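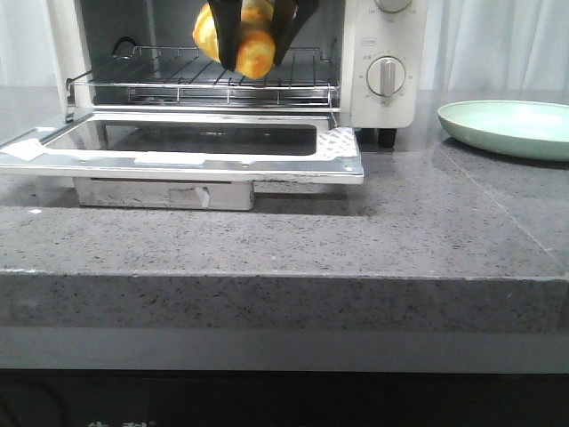

Page last changed: Oct 22, 2021

Visit to the Raudsepp test kitchen in Dronthorpe
by Odair Evangelista

For a long time I wanted to see the Raudsepp kitchen, where they try out recipes for people who have only a small oven at home. I am one of these people. My apartment in Brarton came without a real oven, and for three years everything I bake has gone through a box on the counter. So when I read that the kitchen would open its doors to visitors, I wrote to them the same evening and got a place.

The bus from Brarton takes 90 minutes. The building is behind the old grain store in Dronthorpe and the sign is small, so please go past the first gate and use the second one. I used the first one and had to walk all the way back. We were 18 visitors, divided into two groups. My group began with the bread and the other one began with the storage rooms.

The bread table

The part I liked the most was the reheating of rolls. It may sound too simple for a visit, but I learned more from it than from the talk later. The white toaster oven stood on a gray speckled stone counter, with the glass door folded completely down. It still had strips of white protective film or tape on both ends of the door, just like mine had for the first months. The rolls go directly on the wire rack, without paper and without a tray under them.

Our guide explained why they prefer the rack. When a glazed roll lies on a flat tray, the bottom gets soft and the sugar in the glaze can stick. On the rack the air passes under the bread too. She said the crumb tray below must be cleaned every time, and she repeated this to us later in the day, so I suppose many people forget it. I forget it also.

I asked if the open door is a good place to put a roll down for a moment. She said no, the glass is not a shelf. The plate should be next to the oven before you open it, on the side where you will use it. They do it this way at Raudsepp, with a shallow plate in pale green to the right of the oven. At home I usually open the door first and then look for a plate, with the heat going out into my kitchen. Since the visit I have changed this habit.

For glazed rolls from the day before, their advice was this:

Let the oven warm up empty. Put the rolls in with space between them, and the seam side down. Use a moderate heat and stay near the oven. Take them out when the surface is shiny again, and wait a little before you eat.

They did not give one fixed time. I wanted a number and I asked two times, but the answer was that small ovens are too different from each other. The guide told us that the dial on such an oven is more a suggestion than a fact, and that an oven thermometer costs less than a bad cake. I wrote this sentence down in my notebook exactly as she said it.

The shape of the roll

After the oven we looked at the rolls themselves. The recipe is called Gindolon, after the street where the kitchen had its first room. It is a soft dough with milk, rolled up from a long triangle in the same way as a croissant, but there are no butter layers inside. Each piece of dough weighs 80 grams before it is rolled.

What gives the roll its look is the difference between the parts that are on the outside and the parts that are hidden in the folds. The raised parts take the color, and the places where the dough was stretched stay pale. I had always believed that pale bands mean the bread is not baked enough. The guide said that in a rolled bread they are normal, and that a baker even likes to see them, as they show that the dough continued to grow in the oven. 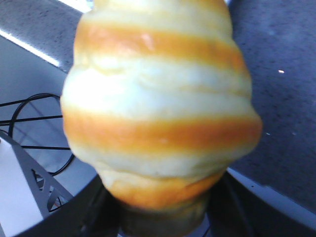
Crescent roll from close by, with the orange bands and the pale cream ones between them.

I looked at the bands for a long time. The color is strongest in the middle, where the roll is widest, and toward the narrow end it becomes more dull. Mine at home come out brown everywhere, and I now think I brush too much egg on them. The instruction here was to brush only the top of each turn and to leave the folds alone. It is slower work, and one visitor said she would never have the patience for it - I believe I have it, at least on a free morning.

We also tried rolling the dough ourselves. My first one looked like a small potato. The mistake was that I pulled the triangle while I was rolling. It is better to make it long first, let it rest, and then roll it with almost no pressure. The second one was much better and I was a little proud of it. The dough then needs 90 minutes under a cloth, so for baking they used pieces that were prepared earlier and ours stayed behind. I would have liked to see how my potato ended.

The storage rooms and the talk

I will be short about the rest. The storage rooms are tidy and cold, with flour on low shelves and tins on high ones. The talk was about buying a small oven, and for me the useful point was to measure the inside and not the outside. The speaker had a good way of explaining it: bring your favorite baking dish to the store and try if the door closes. She also said that a rack with thin bars close together is better for small rolls, because with wide spaces they sink between the bars and get lines on the bottom.

Coffee was served in the corridor and there were not enough chairs. The rolls with the coffee were very good, a little sweet, and soft inside. I ate two.

Some practical notes

The visit is free, but you must write to them before. Wear closed shoes. There is a hook for coats but no locker, so leave large bags at home. The floor of the kitchen is smooth and one step before the bread table is easy to miss.

The recipe sheet is given out at the end, and you have to ask for it. It is written for a large oven on one side and for a small oven on the other side. I have already tried the small oven side once, with less egg and the plate ready next to the door. The bands were there, not so clear as in Dronthorpe but I could see them.

The next open day is planned for December, with a program about gingerbread. I have asked them to put my name on the list.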